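Workshop tips: sharing a bench with a robot arm

Our packing and kitting shop in Prullimdale put its first arm on a bench in February, and a second one followed. These notes came out of the months since. They are for small shops that have always done this work by hand. Most of it costs nothing.

Clear the bench before anything else. Tape guns, mugs, rulers and spare labels all used to live on ours, and people reached around them without thinking. The arm can't do that. Give the small tools a shelf within reach of the person, outside the reach of the arm.

Try the layout on a computer first if your supplier offers it. Tang, who sold us both arms, set up the bench in software, and we moved things there for 2 days before anyone drilled a hole.

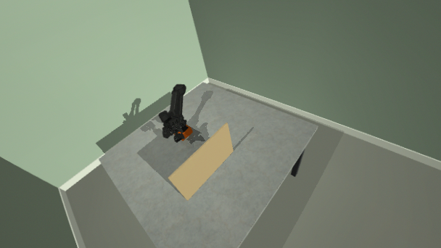

Parts need a fixed home. People can pick from a heap, but an arm does better when the piece starts in the same place each time, so mark the spot on the bench and keep to it. Watch anything that stands up near the pickup point. An upright board set close to a small part, like the tan one by the orange piece, leaves less space for the gripper and gives the arm something to clear on the way out. If you need a divider, try a lower one or move it back a little. Then run the job at slow speed with a hand on the stop button.

Light matters too. An arm throws a long shadow, and if a person is checking parts on the same bench, that shadow can land right on the work. We added a second lamp on the opposite side – cheap, and the complaints stopped.

Plan the people's day as well as the machine's. Our arms handle 400 of the small Rosow kits on a normal shift. The packers who did those now check finished kits, refill trays and build the odd-sized orders. Checking is harder on the eyes than packing was, so we swap jobs every 41 minutes. That figure is how long one full tray lasts.

Teach everyone to restart it. For the first few weeks only Kaiwen Gu knew how to clear a fault, and he couldn't get through lunch. Now all 5 people on the shift can do it from a card taped to the cabinet. Write the card in plain words, with the stop button first.

Wipe the gripper pads at the end of the shift. We use a dry Cilance cloth and leave the sprays on the shelf.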